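Chapter 6
Planning and Budgeting for a Small Work Cell

Learning goals
After reading this chapter you should be able to write a job statement for a piece of automated equipment, separate the purchase price from the cost of ownership, and prepare a one-page budget that a manager can approve or reject.

Key terms: job statement, work cell, end effector, consumables, spares, installed cost, acceptance test

6.1 Start with the job

Most poor equipment purchases begin with a catalog. Someone sees an arm with a long reach or a high payload and then looks for work to give it. The order should be reversed. Write down the task first, in words that a person on the shop floor would agree with, and let the task set the requirements.

A job statement has to name the item handled, the starting condition, the finished condition, and the space allowed. "Handle packaging" is too broad to price. "Take a flat corrugated box from the work surface and fold up its sides" can be priced, and it raises useful questions. How stiff is the board? Can one hand hold the base while another lifts a flap? How wide must the fingers open?
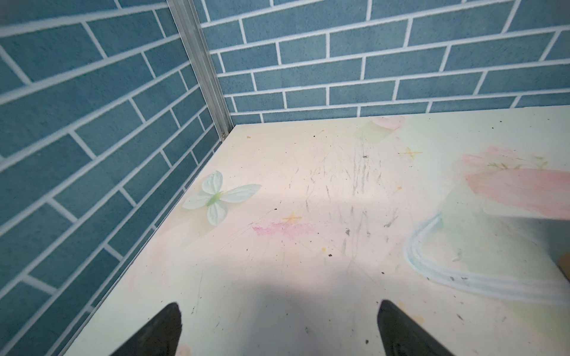
The work surface belongs in the job statement as well. Buyers tend to treat it as furniture and leave it to the last week. Its size limits the largest item that can be laid out flat, and its finish affects how easily thin material slides or can be picked up at the edge. Surfaces also wear. Replacement covers should appear in the budget as a consumable, next to finger pads and cables.

Throughout this chapter we will follow a planning case. Josside, a mail-order packing firm in the town of Benelden, wants to find out whether box folding can be moved to a bench-sized cell. It has asked a supplier, Suvis, to quote for the equipment. The firm's own staff will do the setup.

6.2 One arm or two

The number of arms is usually the largest single choice in the budget. Rigid parts can often be held in a fixture while one arm does the work. Corrugated board is harder to fixture because it changes shape as it is folded, and a second arm may be simpler than a clamp that has to follow the flaps.

A second arm does more than double one line of the quote. It needs its own mounting plate, its own controller board, its own cabling, and often its own wrist camera. It also brings the risk of the arms meeting in the middle, so time must be allowed for checking their shared space.
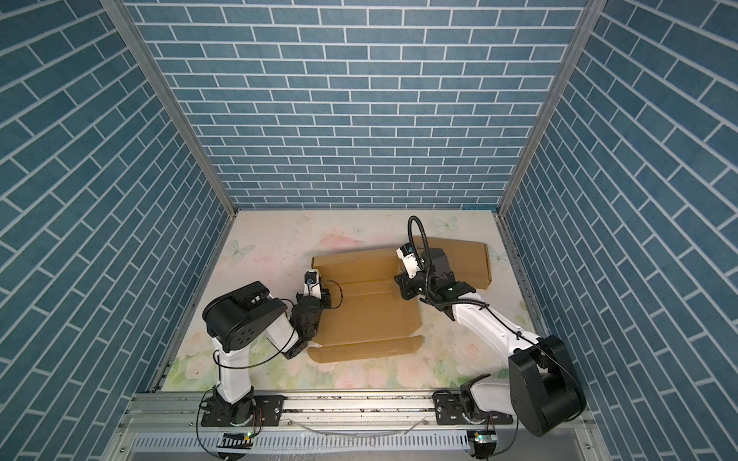
Josside's planners compared 2 layouts. The first used one arm and a pneumatic clamp. The second used a pair of arms on a shared rail. The clamp layout was cheaper to buy, but each new box size would have needed a new clamp plate. The firm packs in 27 box sizes, and the plates alone would have used up the savings. The two-arm layout went forward.

6.3 What the quote leaves out

A supplier's quote covers what the supplier ships. The installed cost also includes framing, power, cable ducts, lighting, guarding, and the hours your own people spend putting it together. In the Josside case the planners allowed more than 600 staff hours for setup, programming, and testing. None of those hours appeared in the Suvis quote.

Cables deserve their own line. A cable that runs along a moving arm bends with every cycle, and it will fail before the motors do in many small cells. Order spares with the first shipment. A part with a long delivery time can stop a cell for weeks over a very small sum.

Write the budget under four headings: equipment, installation, first-year consumables and spares, and training. Put the staff hours in as money, at the same rate your accounting office uses for other projects.
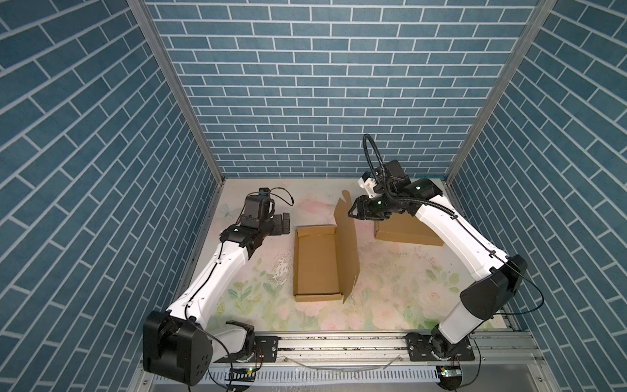
When should the acceptance test be written?
Before the order is placed. The test describes what the cell must do for the final payment to be released, so the supplier needs to see it while the price is still being settled. Josside attached its test to the order form and named the Lei line, its smallest carton range, as the test material.

6.4 Setting the review date

Every equipment plan should name a date on which the spending is compared with the budget. Josside set its first review for 20 March 2020 and listed the figures each department was to bring. Section 6.5 shows the blank form the firm used, followed by the completed version.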